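Tatdale Library Extends Evening Hours

The Tatdale Public Library will stay open until 9 p.m. on weeknights beginning in April.

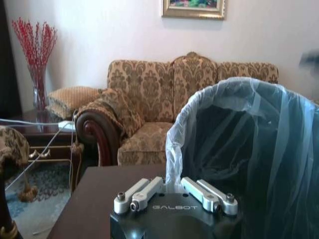

The change follows a survey that drew 137 replies – most from residents who work during the day. The Gwynne branch will keep its present hours. 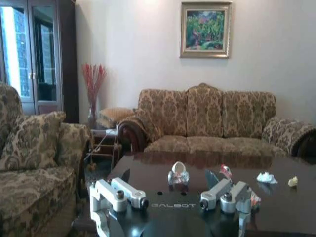 Parking and Access

The Hindel Street lot will remain open until 9:30 p.m.
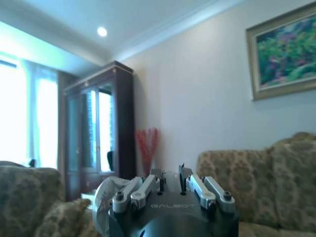
Aaliyah Penner said the later closing would help families who share one car, and asked that story hour be moved to 6 p.m.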